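The Bowl

Aurora Azevedo had been told she could take one thing from her aunt's apartment in Garnville, and she had taken the bowl, and her cousins had been laughing about it since October.

There was a piano. There was a clock that Florêncio Quintela, who knew clocks, or at least stood near them with his hands behind his back, had valued at 1,156 dollars without being asked. And Aurora had walked down four flights with a small cream bowl wrapped in a dish towel that wasn't, strictly speaking, included.

"It's the towel I object to," said her cousin Aranka, who had married into the Fodors and come out the other side with opinions.

The bowl lived first on the windowsill, where it made the window look dirty. It moved to the bookcase, where it made the books look unread. For a few days it sat on top of the refrigerator, and every time the motor kicked in it gave a small hum of complaint that was exactly the noise her aunt Rosário Veloso used to make when somebody cut a cake crooked.

So Aurora bought a tablecloth. She told herself she needed one anyway. It was pale blue with white flowers on it, daisies or something in that line, and it cost more than the table. The table was low and had come from a neighbor who was moving and had stopped caring. With the cloth over it, you could not see what the neighbor had stopped caring about.

Then the table had a bowl on it and nothing else, and it looked like a place where you were supposed to leave a donation. She went back out and bought a plant.

"What kind?" asked Amanuel Gashaw from across the hall. He had come over to return a Terkel screwdriver and stayed to give advice, as he usually did.

"Small," said Aurora.

"That's not a kind."

"It has white flowers. The pot matches the cloth."

He looked at it for a while. He had once kept a fern alive for 90 days and considered himself consulted by the plant world generally. "Move it back," he said. "And left. Give the bowl some room to be looked at."

She moved it back and left. She hated how right he was. The bowl sat at the front, near one of the printed flowers, and seemed to have been waiting all this time for people to get out of its way.
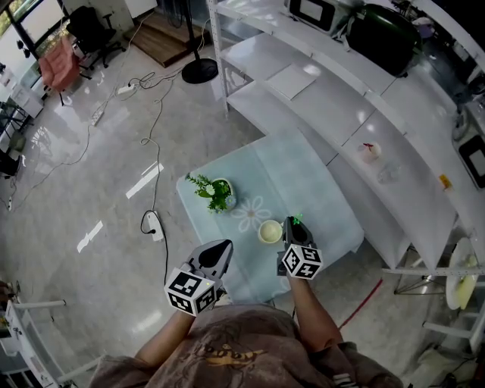 The blue cloth, the plant moved back and left, and the bowl out front.

What remained was the question of what to put in it, and on this everyone had a view.

Florêncio thought keys. A bowl near a door was for keys, he said, and when Aurora pointed out that it wasn't near the door he suggested moving the door. Aranka thought nothing, ever, because putting things in it would be an admission that it was an ordinary bowl, and then where would the family be? Amanuel thought olives. Amanuel thought olives about most problems.

Aurora consulted the microwave, up on the top shelf of the white unit, since it was the only other thing in the room with a door and might have a feeling about storage. The microwave was a Christmas present from Florêncio and had never worked out what time it was.

In the end she telephoned Peixoto, the bakery downstairs from her aunt's old place, and asked the woman there if she remembered what Rosário used to keep in it.

"The cream one? Little?"

"Yes."

"Oh, sure. She brought it down every morning and we put the heel of the loaf in it. The fatia, she called it, like there was only one slice in the world. She wouldn't take a bag. Eleven years, I think. She said a bag made it feel like shopping."

Aurora said thank you, and then stood there with the phone for a minute.

It was a long way to go for the end of a loaf. She went anyway, on the early bus, number 511, with the bowl in her lap in its stolen dish towel. The man beside her asked if it was an urn.

"No," she said. "It's for bread."

He thought it over as far as the river. "Big enough for a roll," he said.

"It's only the heel."

"Oh, the heel," he said, and moved his bag so she'd have more room for her elbows.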